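# About Gretgate

We write the software that lets a robot arm do household laundry. The arms, the grippers and the machines come from other people. What we make is everything between the camera and the motors: working out what's in front of the arm, deciding what to do about it, moving safely, and keeping a record good enough that we can find out why it dropped a sock.

We love this problem. Cloth is wonderfully awkward. A mug is the same mug every time you look at it, but a T-shirt has a new shape each time it lands, and half of it is usually hidden under another T-shirt. Put that inside a dark metal drum, ask an arm to reach in without touching the rim, and you have a job that uses every part of the software at once!

## How we started

Gretgate began with Isamu Higuchi and a planner he had written for loading crates. It was fast and tidy and completely useless with anything soft. He spent a winter trying to make it pick up tea towels, got hooked, and went looking for others who wanted to do the same thing all day. There are 16 of us now, mostly programmers, with a couple of people who came over from machine repair and keep the rest of us sensible about hinges and seals.

We still have the crate planner. It lives in a folder called "old" and somebody borrows a function from it most months.

## What we build

Our software comes in three parts, each with its own name (we name things after whatever was on the whiteboard that week, so don't look for a theme).

**Pindby** is perception. It takes pictures from the head and wrist cameras and builds up a guess of where the cloth is, where the hard edges are, and how sure it is about each. The being sure part matters a lot to us. Pindby is allowed to say "I don't know what that is, please look again from the left", and the rest of the system has to listen.

The wrist camera goes wherever the hand goes, so its view can swing from a drum to the rafters in a single turn. Pindby has to keep its bearings through all of it. Straight lines are a great help - beams, panel edges, the side of a pillar - and big dark lettering is useful too, even when it's seen at a steep slant.
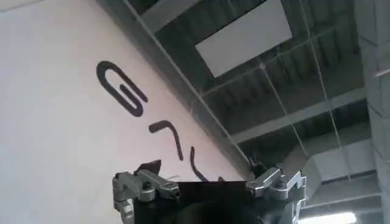
We used to throw away any picture that didn't show the job. Now we keep them, as they tell us how the arm has turned between one useful look and the next, and that has made the handover from wide search to close work much smoother. It was a small change in the code and a big change in how the arm behaves at the end of a reach.

**Aoki** is planning. Given Pindby's best guess, it picks a grasp and a path, and it keeps 4 spare plans ready in case the first one goes stale. Cloth slides. A good plan at the start of a reach can be a poor one by the time the fingers arrive, and having another in hand means the arm can change its mind without stopping to think.

Most of the recent work in Aoki has gone into round openings. A drum gives you one way in, a ring you mustn't knock and very little room to turn the wrist once you're past it. We now plan backwards, starting with the pose inside the drum and working out towards open space. It sounds like a fiddly detail, and it is, but it cleared out a whole family of bugs in which the arm got in beautifully and then couldn't leave.

**Plerkton** is the tooling, and quite possibly the bit we're proudest of. Every run is stored with the camera pictures, the joint readings, the plan that was chosen and the ones that weren't. You can drag a slider back to any moment, change one setting and ask what Aoki would have done instead. Control runs underneath at its own steady pace, and Plerkton shows you each place where the arm was asked for one thing and did something slightly different.

New starters spend their first 3 weeks in Plerkton before they write any code. It's the quickest way we know to get a feel for how an arm fails, and people come out of it with strong opinions about pillowcases.

## How we work

We test on ordinary front-loading machines, the kind with a round door and a drum that swallows small things. Light clothes, dark clothes, bright clothes, bits that get stuck to the wall of the drum. The dark small stuff is the hardest by a long way. A black item in a dark drum gives the camera hardly anything to go on, and we've had some very lively afternoons arguing over whether a blob was cloth or shadow.
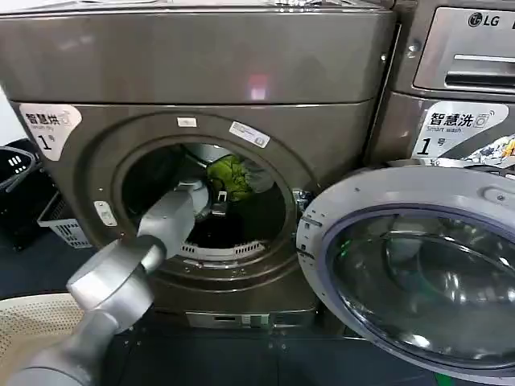 **Why not just add more light inside the drum?**

We tried it, and extra light on shiny metal gives you glare, which Pindby found harder to deal with than the dark. Taking a second look from a slightly different angle works better for us. The shine moves when the camera moves and the cloth stays where it is, so comparing the two views sorts most of it out.

Our working habits are simple enough. Anyone can stop a run at any time. Every change to Aoki is replayed against a set of 30 old runs before it goes near an arm, and we picked those runs for being annoying: twisted sleeves, a sheet wrapped round everything else, a sock inside a duvet cover. If a change makes one of them worse, it waits, however clever it is.

We also write things down in plain words. Each run that goes wrong gets a short note from whoever was there, and the note has to make sense to someone who works on a different part of the system. Some of our best ideas have come from control people reading perception notes and asking what looked like a silly question.

## Where we're heading

Right now we're working on taking things out one at a time when they're tangled. Pulling harder is a bad answer, and letting go and regrasping is slow, so we're teaching Aoki to give a small tug and watch what else moves. The early replays look promising and we're itching to try it with bed linen.

After that comes sorting. Pindby can already tell a bright top from a pale one in decent light, but deciding which pile it belongs in is a household argument as much as a software problem - we expect to ship it with plenty of settings.

## Come and see us

We hold an open afternoon every November, with arms running and Plerkton up on the big screen for anyone who wants a go at the slider. Students are very welcome, and so are people who mend washing machines, who always ask the best questions. If you write robot software and the idea of a tangled fitted sheet makes you want to open an editor, please get in touch. Tell us about a bug you enjoyed fixing.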